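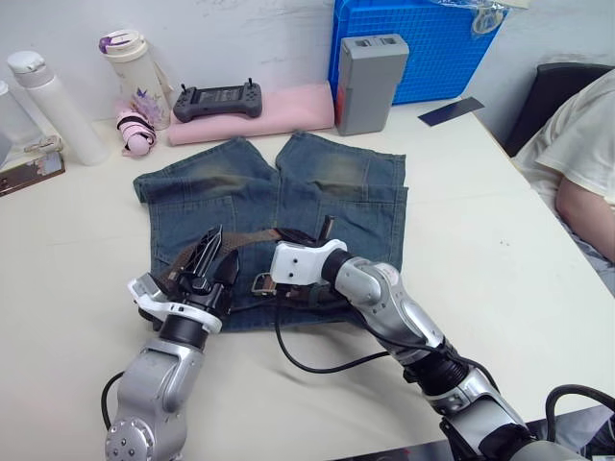
Arrumar a casa é um trabalho cheio de tarefas pequenas. Alguém tira a roupa do varal, dobra, guarda, passa o cinto pela calça, junta os pares de meia. Muita gente pergunta quando as máquinas vão fazer tudo isso no nosso lugar. A resposta curta é que elas já fazem uma parte, estão aprendendo outra parte e ainda não conseguem fazer o resto. Mexer com um cinto, por exemplo, está na parte que elas estão aprendendo. Os dois braços de robô sobre a mesa branca seguram o cinto de um short jeans, um deles perto da fivela e o outro na beirada do short. Para você, pôr um cinto é coisa de todo dia. Para um robô, é um problema difícil, e este texto explica o motivo.

O que as máquinas já fazem em casa

Se na sua casa tem máquina de lavar, tem uma máquina fazendo tarefa doméstica. Ela enche de água, gira, esvazia e gira de novo. Existem também aspiradores que andam sozinhos pelo chão e desviam da perna da cadeira (quase sempre).

Essas máquinas têm uma coisa em comum: cada uma faz um serviço só. A máquina de lavar não sabe o que tem dentro dela. Pode ser uma toalha ou uma camiseta, e ela gira do mesmo jeito. Quem separa a roupa, põe dentro e tira depois é uma pessoa.

Nas fábricas é parecido. Um braço de robô pode pôr a mesma tampa no mesmo tipo de pote o dia inteiro. Na fábrica de potes Atanasov, um braço desses fecha 3.434 potes por dia. Os potes chegam sempre no mesmo lugar e na mesma posição. Se um deles vier deitado, o braço para e uma luz acende, e uma pessoa vai lá colocar o pote em pé.

Por que tecido é tão difícil

Pegue uma caneca e ponha na mesa. Agora ponha em outro lugar. Ela continua com a mesma forma. Um robô pode aprender como é a caneca e onde fica a asa.

Agora pegue uma camiseta e solte em cima da mesa. Pegue e solte de novo. Ela caiu diferente, com outras dobras. A manga pode ter ficado escondida embaixo. Para o robô, é como se fosse um objeto novo a cada vez. Os engenheiros chamam esse tipo de coisa de objeto deformável, que quer dizer "que muda de forma". Roupa, corda, massa de pão e sacola plástica são objetos deformáveis.

O cinto de tecido também é. Quando você empurra um lápis por um furo, ele vai reto. Quando empurra um cinto mole, ele pode entortar antes de entrar. Você resolve isso sem pensar: segura mais perto da ponta, empurra um pedaço, puxa do outro lado. O robô precisa aprender cada uma dessas partes.

Como é a mão do robô

A mão de um braço de robô se chama garra. Existem garras de muitos tipos. Algumas têm dois dedos que abrem e fecham, como uma pinça. Com dois dedos dá para pegar muita coisa, mas experimente se vestir usando só o polegar e o indicador de cada mão e veja quanto tempo leva.

O lado de dentro dos dedos da garra pode ter ranhuras, que são risquinhos fundos, ou um desenho de linhas cruzadas, parecido com uma redinha. Uma superfície áspera ajuda a segurar coisas que escorregam. Passe o dedo na sola de um tênis e você vai sentir a mesma ideia.

A ponta lisa de um cinto trançado é um bom teste. Ela é pequena e precisa ficar bem presa entre os dois dedos. Se a garra fechar um pouquinho para o lado, pega o jeans junto.

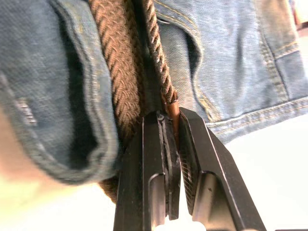

E os olhos?

Um robô enxerga com câmeras. Muitos têm uma câmera no alto, que mostra a mesa toda, e outra pequena perto da garra, que mostra o que está entre os dedos. As duas são úteis. De longe, o robô descobre onde está o short. De perto, descobre se pegou a ponta do cinto ou uma dobra de pano.

Mesmo assim, há coisas que a câmera não vê. Quando o cinto passa por baixo do tecido, some da imagem. Você também não enxerga o cinto nas suas costas quando se veste, mas sente com os dedos. Alguns robôs já têm sensores de toque, que ainda sentem bem menos do que a sua mão.

Como um robô aprende

Há mais de um jeito. Um deles é a pessoa guiar os braços à distância, fazendo a tarefa muitas vezes, enquanto o computador grava os movimentos e as imagens das câmeras. Depois o computador procura o que as gravações têm em comum.

A engenheira Chae-won Ok trabalha com isso no laboratório Brendent. Ela contou que, para ensinar um robô a dobrar pano de prato, a equipe gravou a tarefa 1.355 vezes. "Na primeira semana ele dobrava o ar", disse ela. "O pano ficava na mesa e o braço fazia o movimento certinho em cima." Perguntamos se ele já sabe dobrar camiseta. Ela respondeu que sabe, se a camiseta estiver esticada e com a frente para baixo.

Compare com você. Quantas vezes alguém precisou mostrar como se dobra um pano? E, depois de aprender com um pano azul, você conseguiu dobrar um vermelho, ou um maior? Os robôs ainda tropeçam nesse tipo de mudança.

Duas mãos trabalhando juntas

Com tecido, uma garra só costuma ser pouco. Enquanto uma segura o cós (a parte do short que fica na cintura), a outra pode esperar por perto ou puxar o cinto. As duas precisam combinar os movimentos para não bater uma na outra e para não puxar a roupa em direções erradas.
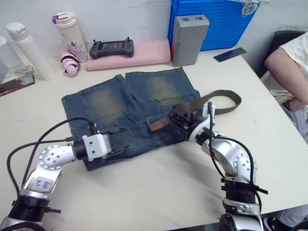 Uma garra segura o cós e o cinto; a outra está sobre o jeans, sem prendê-lo.

Então, os robôs já arrumam a casa?

Ainda não. Um robô pode treinar uma tarefa em cima de uma mesa, com boa luz e a roupa aberta na frente dele. Um quarto de verdade tem meia debaixo da cama, gato em cima da roupa limpa e gaveta que emperra. O robô teria que andar até lá, achar as coisas, decidir o que está sujo e não pisar em nada.

Experimente em casa

Você vai precisar de uma calça ou short com passadores, um cinto de tecido e um par de luvas grossas de cozinha.

Estique a roupa na mesa.
Ponha as luvas.
Tente passar o cinto por todos os passadores usando só dois dedos de cada mão.
Tire as luvas e tente de novo, agora de olhos fechados.

Anote qual dos dois jeitos foi mais difícil e em que passador você ficou preso.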